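Folding

Madalena Sequeira was paid by the garment, and the gray knit was number 38. She worked the gripper's handle and lifted a fold of it off the bed.

"Can the machine do this yet?" her mother asked from the hall.

"Towels. It does towels all right. Sweaters it drops."

"And at Zerthorpe they pay you for that?"

"They pay me to show it how."

Her mother looked at the duvet, still in a heap. "Show it how to make a bed."

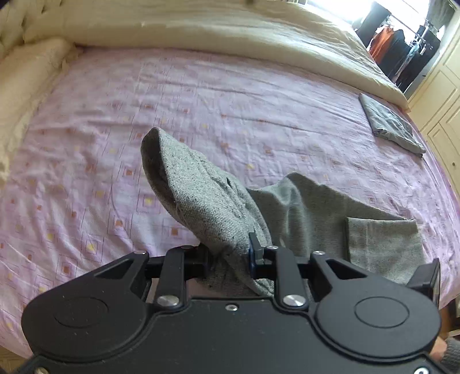
Thursday

The van from Zerthorpe came at 6.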